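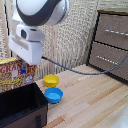
Reading time: 2 min

Ticket: Wrist view loses object boundary at close range
Project: Grudex, tabletop pick-and-place study
Opened by: Suqin Meng
Assigned to: Shengli Hao
Opened: Dec 20, 2019
Status: Open, workaround in place

Summary
The grasp policy trained on both camera views performs worse than the policy trained on the fixed view alone. This contradicts the result in the February report. The affected task uses the granola bar box, the black bin and the two bowls.

Log entry 1 — S. Meng
The comparison was repeated with 100 trials for each policy. The two-view policy failed 19 times, mostly in the last part of the approach. The fixed-view policy did better under the same settings. Training seeds and network size were unchanged.

Log entry 2 — S. Hao
Carrying a boxed item was reviewed separately. With the yellow box held upright in the fingers above the table, the fixed view still shows the bowls and the open bin. The planner receives usable target positions in this phase, and no change is requested.
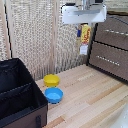
Does the fault affect results already reported?
Only the two-view figures are under review; the fixed-view figures stand.

Log entry 3 — Q. Nseir
Wrist images from the approach phase were examined. At very short range a red surface is reduced to a wide blurred band with no hard edges, and the two small dark specks are sharper than anything else. The feature extractor assigns high weight to such specks. Masking them improved the score on the validation set, but did not restore the February result.

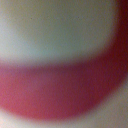 Workaround and next steps
Wrist input is to be given zero weight when the sharpness score falls below threshold. J. Duan will retrain with this gate for 300 epochs and attach the curves to this ticket.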